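Gruvum Ownership Search
Annual licence, desktop and browser
Sold and supported by Thibodeau

Price: $709 per year, one office, up to three users
Larger offices: $1,088 per year, unlimited users
Prices in Canadian dollars, before tax

Overview | What's covered | Reports | Requirements | Ordering | Questions

Overview

Gruvum is a search tool for finding out who owns and controls a company. It's made for bookkeepers, small law offices, mortgage brokers and others who have to identify a client before taking their money, and who don't have a compliance department to do it for them.

You type in a company name or registration number. Gruvum looks through the company registers and lists it covers and shows the directors, the recorded shareholders and any parent companies it can find. If the trail crosses a border, the search carries on in the next register. Where the trail stops, the result says so and names the register where it stopped.

It also checks each person found against public lists of office holders and against sanctions lists. A match on a name alone is marked as a name match. A match on name and date of birth is marked separately.
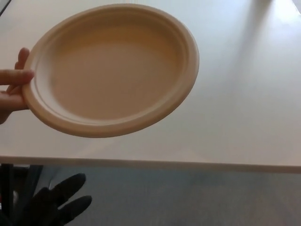
Each office licence includes 200 full searches a month. A full search is one company followed through as many layers of ownership as you choose. Looking up a single company with no follow-through doesn't count toward the total, and neither does reopening a search you ran in the past 30 days. Unused searches don't roll over to the next month.

What's covered

The current edition draws on 571 sources. These include national and provincial company registers, land title indexes where they are open to the public, court judgment lists, sanctions lists and published declarations of interest by elected members and senior officials.

Coverage is uneven. Some registers give full shareholder lists, some give directors only, and a few give little beyond a name and an address for service. The source list inside the program has a page for each register showing what it records, how often it's refreshed and whether historic entries are kept. We suggest reading the page for any country you deal with often.

Trusts are not covered except where a trustee appears as a registered shareholder. Nominee directors are shown as directors, with a note if the same person holds a large number of other appointments at the same address.

Drotimitz add-on

Drotimitz is an optional news archive that works inside Gruvum. It searches newspaper and court reporting for the people and companies in your results. Articles are shown as links with the date, headline and publisher. Some publishers charge for the full article and that charge isn't included.

The add-on can be bought at any time and runs to the same renewal date as your main licence. Ask for a quote, as the price depends on the number of users.

Reports

Every search can be saved as a report. A report contains:

- the date and time of the search and the user who ran it
- the ownership chart, with percentages where the register gives them
- each source consulted, including those that returned nothing
- list matches, and your own note on how each was resolved
- space for a sign-off

Reports save as PDF or as a Flemik file. Use Flemik if you want to reopen the chart later and run it again against newer data. Changes between the two runs are marked in the margin.
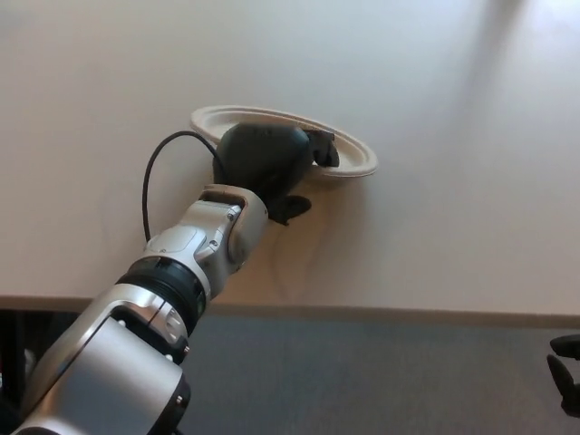 Requirements

The browser version runs in any current browser and needs no installation. The desktop version needs Windows 11 or a recent version of macOS, 8 GB of memory and 4 GB of free disk space. Both versions need an internet connection to search. Saved reports can be read offline.

Your data

Search history and reports are stored on servers in Canada. The administrator for your office sets how long they're kept, from one year to ten. We don't tell a company or person that they've been searched. Some foreign registers log the request, and these are flagged before the search goes ahead so you can skip them.

Ordering

Order online or by purchase order. Logins for the browser version are sent once payment clears. Licences renew yearly and we send a reminder 30 days before. To cancel, reply to the reminder or use the form in your account.

Registered charities and newsrooms can apply for the one-office licence at half price.

Questions

Does a clear result mean the client is safe to take on?
No. It means nothing was found in the sources searched. The decision stays with your office, and so does the duty to report.

Can I add users partway through the year?
Yes, up to three on the one-office licence. Past that you move to the larger licence and pay the difference for the months remaining.

Do you offer training?
A one-hour online session is included with each new licence. The next group of sessions is in July.

Prices and source count last checked April 7, 2026.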